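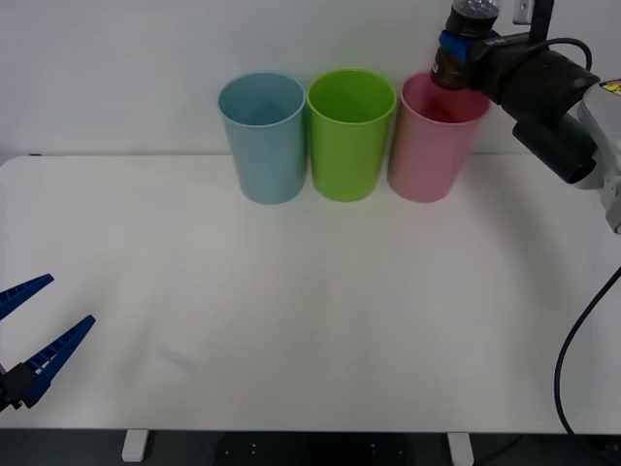

Trois gobelets, deux bras et un flacon au-dessus du rose.

Astuces d'atelier : vivre avec des bras qui rangent mieux que vous

Chez Doucet, on conditionne des lots d'échantillons depuis assez longtemps pour avoir des avis sur tout, y compris sur la façon de poser un gobelet. Depuis avril, les bras font le tri des flacons et nous faisons le reste. Le reste, contrairement aux promesses de la réunion, n'a pas diminué. Il a changé de place. Voici ce que l'équipe a noté au dos des bons de livraison.

Une couleur par destination, et on s'y tient. Bleu, vert, rose, toujours dans cet ordre. Hazel Whitfield a voulu intervertir le vert et le rose un vendredi, pour voir. On a vu, et on a retrié 70 flacons à la main.

Repérer la place des gobelets au crayon, sous le fond. Le feutre se voit, et il ne part jamais tout à fait. Sur une table blanche, la gomme suffit.

Laisser l'avant de la table libre. C'est la règle la plus difficile pour des gens qui travaillaient jusque-là entre une tasse, un agenda et un pull. Une étagère à hauteur d'épaule, côté couloir, a sauvé la paix du service.

Vérifier les bouchons avant de lancer la série. Le bras attrape très bien un flacon mal vissé et le transporte avec le même sérieux que les autres. Un quart de tour à la main, puis chiffon sec.

Essuyer la table avec un chiffon à peine humide, bras arrêtés. Genji Hoshino préfère le faire à 17 heures, juste avant de partir. À 18 heures, il n'y a plus que les bras pour s'en plaindre.

Tourner sur les postes. Surveiller une machine qui ne se trompe presque pas fatigue plus que de faire le travail soi-même. Nous changeons toutes les deux heures environ. Esperanza Strickland a demandé que cette surveillance compte comme du travail sur la fiche de poste. La réponse se fait attendre, elle n'a pas encore été automatisée.

Garder un cahier papier des arrêts, avec l'heure et le prénom. Le logiciel écrit « anomalie ». Seren Powell écrit « gobelet posé de travers, c'était moi », et on gagne la matinée.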